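Zustdale Community Help > Home and Household > Bedding

Feather pillow gone lumpy after washing, can it be saved?
Asked by Raíssa Brandão, 8/22/02

Washed two feather pillows on the cotton cycle at the weekend, probably a mistake. They had 5 hours on the airer and now they're all clumps in one corner and flat everywhere else. Also a bit of a farmyard smell. Label says Keludine, washable, nothing about temperature. They were a present so I'd rather not bin them. No tumble dryer at home but there's a launderette down the road. Is it worth the money or are they done for? And should I have taken the feathers out first?? My mum says yes, but I can't picture how.

2 answers

Filippos Sotiropoulos
Not done for. They're still wet in the middle, that's your smell and your clumps. 5 hours on an airer is nowhere near enough for feather, more like days. And no, don't take the feathers out, you'll be finding them till Christmas.

Launderette, big dryer, LOW heat. Both pillows in together with a couple of clean tennis balls in socks. Stop it every so often and break up the lumps with your fingers through the cover. Keep going till you can't feel any cold patches, then give it another go after that. When you think they're dry they usually arent.

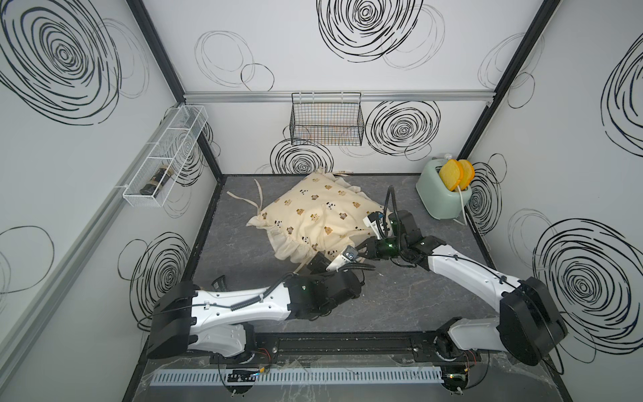 Breaking up lumps is the dull bit and most people do it wrong. They punch the middle. Put the pillow down flat and start at the sides - press in low on one side, let go, move along a bit, then turn it round. I go for the lower right first, same place as the gripper pressed against the pillow in the photo, and work round from there. Feathers get wedged along the seams and you want them moving back in. If a lump won't give, leave it and put the pillow back in the dryer, it's wet inside. Don't pull at it or you'll have the seam open.

Next time wash on a gentle cycle, 30 or whatever the label allows, half the powder you think you need, and 2 rinses. Leftover powder makes them stick together too. I had a pair of Batista ones that never came right and it was all soap, an extra rinse sorted it.

If they still smell once they're properly dry then I'd give up on them, sorry.

trineo_49
agree with the dryer. I used the one at the Trineo launderette, took ages and most of my change, but they came out lovely. Check for little holes first tho!! mine had one by the zip and I was picking feathers out of the drum with people waiting. Tennis balls leave a bit of yellow fluff if they're new, so old ones or the sock thing.

834 views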